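Against the Folding Board

Folding boards fix the width of a shirt and ignore its collar. I consider that a design error. A ribbed neckline is stiffer than the jersey below it, and any fold that starts at the hem pushes slack up toward the rib. Start at the collar instead – flat table, neckline smoothed first, sleeves second. The board adds 2 steps and stores badly.

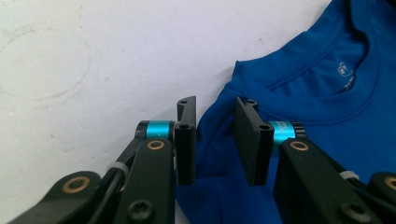 Blue crew-neck T-shirt spread on a white tabletop.

A bare table is sufficient equipment. Keep the board for dress shirts.

Milan De Bruijn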